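Cuvitz Supper Club: where we are since July

Hi Golshifteh, quick catch-up on the Tekadora grant!

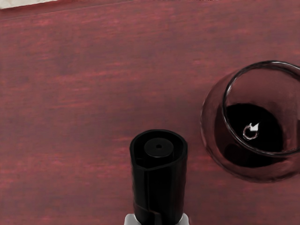

How much of the money is left?
We have 800 dollars still to spend, and most of it is set aside for the hall rent.

We've had 89 people sign up so far (I'd hoped for 40, so I'm thrilled), and the Shirazi rice night filled up in a day. The bus from Flurkitz is still a headache – it drops folks off almost 30 minutes after we start serving. I've asked for an earlier run and will let you know what they say.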